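Workshop Tips: Getting Good Results From the Loan Bench

The two-arm bench may be booked by any member household or tenant workshop for small, repeated handling work: sorting, plugging and unplugging, packing, and tidying of cords and adapters. The notes on this page supplement the booking terms and should be read before a first session.

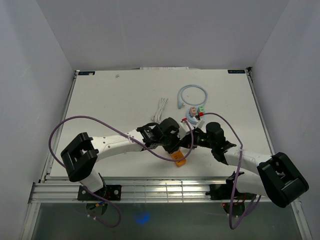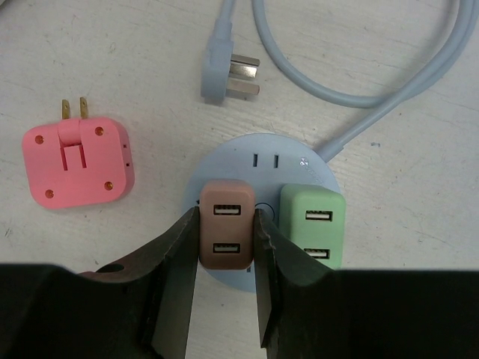

Ballodau Shared Workshop – Equipment Services

What the service includes

A booking covers use of the bench, both arms with their grippers, and an induction for first-time users. The bench is supplied by Naka and serviced under a contract with Hallel. Members bring their own items. Tools, tape and marking pens may be borrowed from the counter.

Sessions last 50 minutes. The first 5 minutes are reserved for inspection of the grippers and cables, and members are asked not to place items on the table until this is complete. A household may hold no more than 2 bookings at one time.

Preparing chargers, adapters and power strips

Small electrical items are among the most frequent requests. They are also the items most often returned with the job half done, and a little preparation helps.

Leave the power strip unplugged from the wall for the whole session. The arms may seat a charger block in a strip or remove one, but only on a strip that carries no current.

Lay the strip flat, with its outlets facing up. A round strip turns easily on a smooth table when a block is pulled at an angle. Two small pads of removable putty underneath will hold it.

Choose blocks with straight, parallel sides. The gripper closes from both sides and holds a squared block well. Tapered or glossy housings tend to slip, and a single turn of paper tape is usually enough to correct this.

Leave space between neighboring blocks where the strip allows it. When two must sit side by side, fit the one that is harder to reach first. On removal, reverse the order.

Spread the power cord in one wide loop, well clear of the strip. A coiled cord springs back when the strip moves. Cords not in use should be folded lengthwise and secured with a soft tie.

Set adapters apart from one another, with prongs pointing away from the gripper's path. Bent prongs should be dealt with by hand before the session – the arms are not to be used for straightening metal.

Care of the table and arms

Wipe the tabletop with a cloth dampened in plain water, then dry it. Solvent cleaners leave a film that makes light items slide. Old scuffs need no treatment.

Do not reposition the cables that serve the arms, and do not add ties to them. A cable that rubs or pulls should be reported at the counter. Chipped or worn gripper edges should likewise be reported, even when the grip still seems sound.

Keep hands, sleeves and lanyards off the table while either arm is moving. Members under 16 may attend with an adult but may not operate the controls.

Assessment of the service

Equipment Services reviewed the bench at the close of its trial period. It was found suitable for patient, repetitive work on rigid items of modest size. Performance with soft packaging was uneven, and thin flexible cords remain quicker to handle by hand. The Rweyemamu soft-tip kit was also considered. It improved the hold on rounded items but added time to each changeover, and it is now offered on request only.

Booking

Requests are accepted at the counter or through the member page. Please state the type and number of items and whether the soft-tip kit is required. Bookings for November open at 9 a.m. on the first working day of the preceding month. Cancellations should be made before noon on the day prior to the session.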